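I've had the same wire dish rack for years now and I'm a bit evangelical about it, so when Áine Gallagher asked me how I load mine without chipping everything, I ended up writing her far too long a message. A tidier version follows.

## Plates first, always

Plates go in before anything else, at the back, one to a slot. I know it's tempting to squeeze two thin ones together (I did it all through my twenties) but the faces touch, the water sits between them and you get that faint tidemark you then have to rub off with a tea towel. One slot each, and if you've got more plates than slots, wash in two goes.

Big ones and small ones can sit side by side quite happily. A little side plate between two dinner plates leaves a nice bit of air on both sides, and it's easy to pinch out by the rim when you want it for toast.
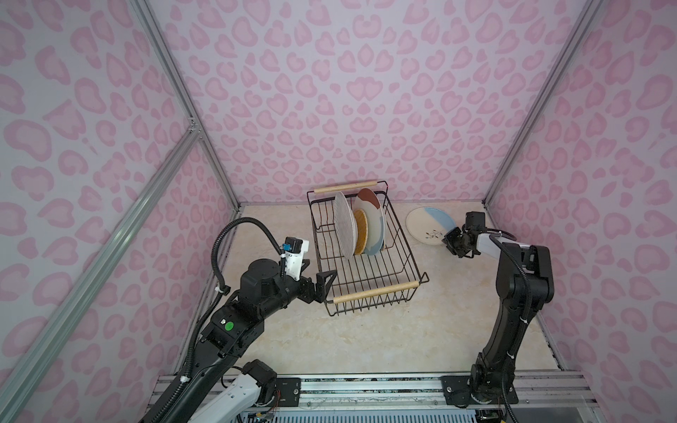 **How long should plates stay in the rack?**
Overnight is fine for most of them. I wash up after supper, leave the lot, and put it all away while the kettle boils on the first morning cuppa. The ones to watch are anything with an unglazed foot, as that ring underneath stays damp long after the rest feels dry - give it a wipe before you stack it.

## Hand-painted and patterned bits

My odd plates are my favourites, and hardly any of them match. Painted ones get a soft sponge and never the green scourer. If there's dried egg on one, soak it in warm water for as long as it takes to do the glasses and it'll slide off. I lay the really precious ones flat on a folded towel, pattern up, well away from the pans!

## Keeping the rack itself nice

Black wire shows limescale something rotten. Once a month I stand mine in the bath with 600 ml of warm water and a good glug of white vinegar, sponge it all over, then go along the joins with an old toothbrush. Rinse, shake, done.

If yours has wooden handles, keep them out of the vinegar. Wipe them with a barely damp cloth, let them dry properly and rub in a drop of food-safe oil when they start looking thirsty. Usa Noiphan swears by walnut oil, but I've got a nut allergy in the house so I use a mineral one from the hardware shop in Gombridge.

Check the feet too. If a rubber tip has gone missing the bare wire will scratch a worktop in no time, and replacements cost next to nothing.

## Moving it when it's full

Both hands, one at each end, and take the heavy things out first. I lost a lovely gravy boat one Tuesday by dragging the whole thing along with one hand while I was on the phone - the rack stopped, the gravy boat didn't.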